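Home Organization for Small Households
Session 4 handout – Bags, Baskets and the Things In Between
Share (9) Comments (133)

Welcome back, everyone, and thank you to those of you who brought your own bags on Monday, because it made for a much livelier evening than my slides would have! I want to go over the clear bag first. It is a lovely thing for small items, since you can see what you own without opening anything – but only if you can also reach the opening. Lay the bag down flat, find the closure, and turn it toward you before you touch what is inside.
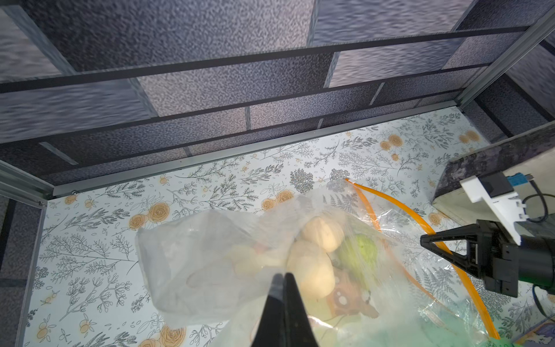 If the bag holds a mixture, soft things and hard things together, take out the soft ones first and let the rest settle. Tugging from the bottom only wrinkles the plastic and hides what you were after. Go slowly, and smooth the bag with the side of your hand as you work.

Now, the basket. I am fond of a bright one with plenty of holes in it, the kind you can rinse under the tap and set on a towel. Mine is a Vulto and has outlived two kitchens. Put the heavy, round things in early, fruit for instance, and give them a moment to find their place. Small flat packets can go in next to them, or tuck a little way under if they don't mind the weight.
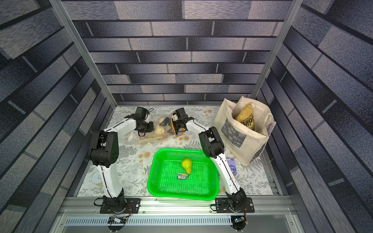
Notes by Keith Stockdale
Brondwood Evening Classes, Room 9

A pear bruises at the neck and shoulder long before you notice it, so please lower it in with your whole hand around it. The same goes for bread. Buns come out of the bag one at a time, held around the sides, and they stay close to the floor of the basket until you let go. I know it feels fussy the first few times – it gets quicker, I promise.

Keep the emptied bag open and flat beside you while you finish, and fold it at the end.

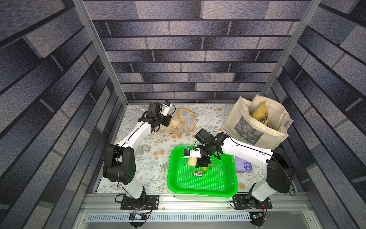 For next week

Bring one basket and one bag from home, and read the Gukel pages on pantry shelves.

Contact Brondwood Evening Classes | Copyright Brondwood | Back to top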